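4.2 Recording in shared rooms

We had hoped, at the outset, to gather all of our demonstrations in one tidy room, and it is fair to say that the early policies suffered for it. They learned the room along with the task. For the second round we therefore carried the hand-held grippers out to places where people were working and chatting, and asked each operator to leave the furniture as they found it – a request that proved harder to keep to than we had imagined.
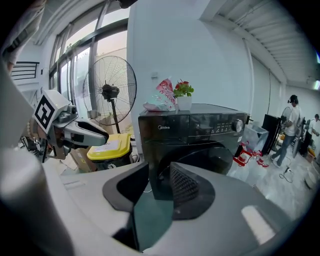
Pivotitz, October 2019

Figure 3. A view from one hand-held gripper, with the second gripper and its marker block at the left and a washing machine ahead.

The marker block gives us the pose of the other gripper whenever it comes into view, and the wide lens keeps a good deal of the room in sight as well. We were glad of both. Of the 139 recordings made at this site we set 12 aside for testing, and trained the Onirura policy on the rest. Elínborg Hedegaard kindly checked the poses by hand, and her corrections are used throughout Section 5, where we also come back to the question of moving people in the background.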